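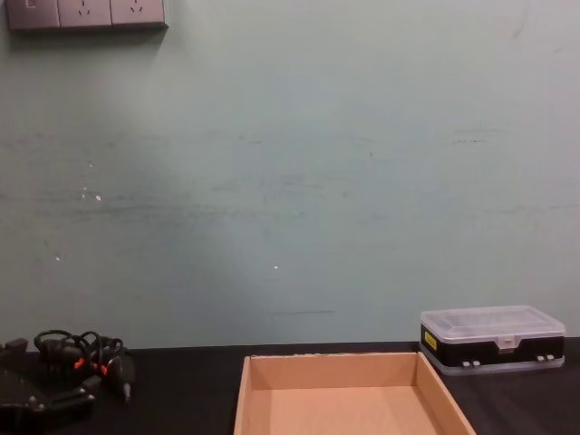
Tray in the middle, organizer case on the right, cables on the left.

Skanditz Bench Rules for Two-Arm Cells, second edition
Reviewed 15 October 2026

Paid $70 for the binder version. 226 pages, spiral bound, lies flat, good. Comes with a laminated checklist and a sheet of stickers I will never use.

Quick verdict: buy it if you run small arms on a table and your house rules are a mess of sticky notes. Ours were. Skip it if you already have a proper written procedure, most of it will be old news.

What I liked. The start-of-shift page. One side, big type, written like somebody has stood at a bench. Hands out before you enable. Say it out loud. Know where the stop is before you touch anything else. We had all that somewhere but never on one page. New people get it on the first read.

The table layout chapter is the best part. Keep 300 mm clear between the work tray and anything that isn't the job. Park loose cable behind the arms, never in front. No lids on the table. I moved half our stuff after reading it and I'm still arguing with myself about the cables, becuase the book wants them off the table altogether and we don't have anywhere to put them.

Part trays get two whole pages. Low walls, open top, same spot every time, mark the spot. Cardboard is allowed, which surprised me - replace it when the corners go soft. Fine by me, cardboard is cheap.

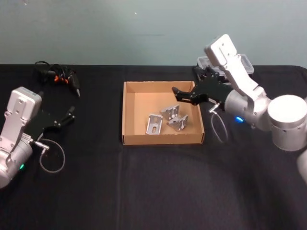
Small metal parts is where it gets thin. One paragraph on brackets. It says to lay them flat and spaced so the fingers don't have to dig, then nothing on what to do when they end up on edge or leaning on each other. That's most of my day! The older Ploltivon handbook has a full section on it and costs less. Would have liked a clear rule too on both arms over one tray at the same time. The book says "avoid" and moves on. Avoid how? Who yields?

Logging pages are OK. We filled in the run sheet for 574 runs, about a month of January work, and the columns held up except there's no box for near misses. I penciled one in. Skanditz, please add it.

Status lights: short table, tells you to go by your own arm's manual. Correct answer, boring page.

Gripes. Index is bad. "Reach" isn't in it. The checklist laminate smears with dry erase, use grease pencil. And the stop-button test is burried in an appendix when it should be page one.

Also looked at the Drotora card deck. Cute, to short, fell on the floor a lot.

Four out of five. Would buy again, would copy the start-of-shift page and tape it up first thing.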